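# How does a kitchen robot practise?

Imagine you are learning to carry a full bowl of soup. The first time, you may spill it. A robot can spill it too, and a real robot can also break the bowl, or even itself.

So the company Gavix sells a practice kitchen which is not made of wood or metal. It lives inside a computer. It is called Vekendale, and schools and robot clubs can use it for lessons. Everything in it is drawn by the computer, and the robot which moves there is drawn also.
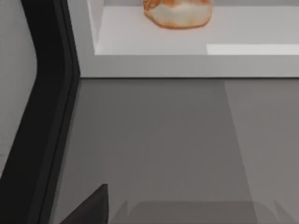
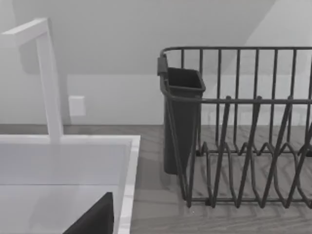
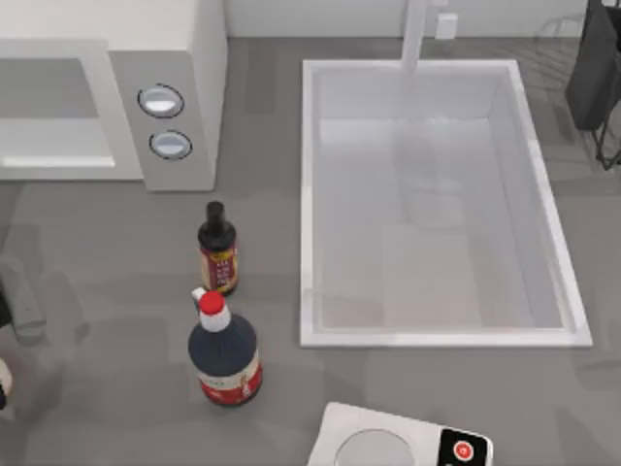

*Views from the Vekendale kitchen: a shelf, the sink with the dish rack, and the worktop with two bottles.*

Danica Georgiou teaches a computer club for children, and she tried the kit with 13 pupils in December. First they chose a job from the list. There are 16 jobs, and the easy ones have only four steps. Then they pressed start and watched the robot try.

When the robot makes a mistake, you press one key and the kitchen is tidy again. In a real kitchen you would need a cloth and a lot of patience! One group repeated the same job 97 times, and they still wanted to go on.

Is there something which is not so good? Yes. The program needs a strong computer, and on the old ones in the club it was slow. The instructions are also a little difficult for children under ten, so please ask an adult to read them with you.

Danica's pupils gave a name to their robot. They call it Witetti. Which name would you give to yours?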